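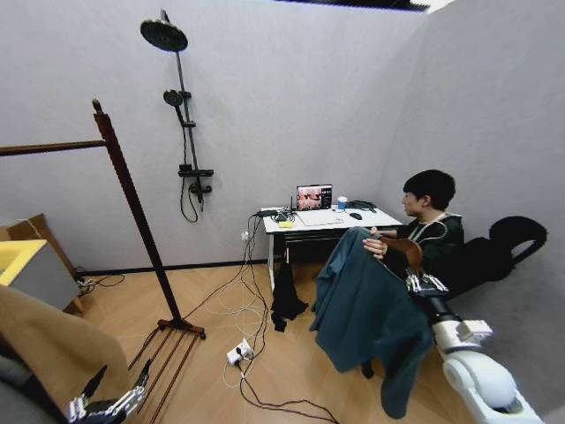

Shared offices in this country have spent a good deal of money on coffee machines and very little on somewhere to put a coat. The result is familiar to anyone who works in one. By nine on a wet morning in March, every chair back carries a jacket, sleeves trail across the floor, and the person who arrives last works with a parka in their lap.

It is the position of this column that a clothing rack and a sufficient number of proper hangers should be treated as basic office furniture, on the same footing as the desk and the lamp.

The objection most often raised is one of space. A freestanding rack 90 centimetres wide occupies less floor than a second armchair, and it can stand against a wall that serves no other purpose. At Brunadell, where 48 people share a single floor, the building manager, Yolotzin Espinoza, removed one filing cabinet and put a rack in its place. The cabinet had not been opened in two years. The cost, hangers included, came to $300.

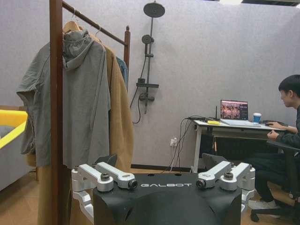

Hangers deserve more attention than they receive. A broad, curved wooden hanger supports the shoulder of a heavy coat and allows it to keep its shape through the day. Thin wire hangers, which tend to accumulate in any workplace near a dry cleaner, will mark a wool coat in an afternoon and should be kept for lighter garments. Hooded tops are a particular difficulty, as the hood pulls the neckline backward and the whole garment slides. They need a wide hanger and a little room on either side.

Heriberto Bautista, who wrote to this column in response to an earlier piece on desk storage, argues that employees should simply dress for the building. We respectfully disagree. People travel to work through weather, and their employers benefit from their arrival.

There remains the question of upkeep. A rack on which coats are left from one season to the next soon becomes a storeroom. Skukero asks its members to clear theirs at the end of each month, and anything unclaimed after 60 days is given to a local clothing charity. The rule is posted beside the rack in plain language, and members have been content to follow it. Other workplaces would do well to adopt the same practice before next winter.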